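Grip, Drop, Repeat

At Votville, the hardest job in the building is picking up a bar of soap.

Effie Baxter has been at it since August. She has two hand-held grippers to compare, the Nokar and the Anine, and a list of 27 bathroom objects that each must lift, move and set back down. Neither gripper has a motor. A person squeezes the handle, a camera watches, and the recording is meant to teach a robot arm to do the same thing later, with any luck more gracefully.

"The Nokar is lovely on bottles," Baxter says. "On soap it's a slingshot."

The Anine costs more and weighs more, and after 20 minutes your forearm starts asking about its rights. It also drops less. In the first full round Baxter logged 189 grasps with each tool. The Nokar lost its object 69 times, the Anine 27. She keeps the tallies on paper, having once trusted them to a spreadsheet that her colleague Wichai Rojanasak sorted by color.

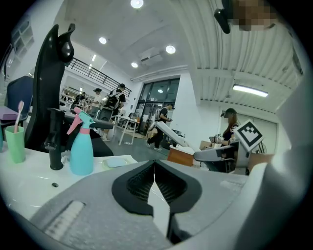 The test sink at Votville, seen over the jaws of a hand-held gripper. The cup, spray bottle and soap bar are all a robot's idea of a long day.

Rojanasak handles the arms, and he takes a dimmer view of the whole contest. People cheat, he says. They tilt a wrist or nudge a cup with a knuckle, and the arm, which has no knuckles, is left to work out what happened. His favorite recording is of Baxter getting a toothbrush out of a cup in one smooth pull. The arm's version took four tries and brought the cup along.

Henrike Weidemann, who pays for all this, would like a winner by the end of the year. Baxter is leaning toward the Anine body with softer finger pads from Phromma, a combination neither maker supports and both have asked her to stop emailing about. The pads are on order. The soap, she says, is on its third bar.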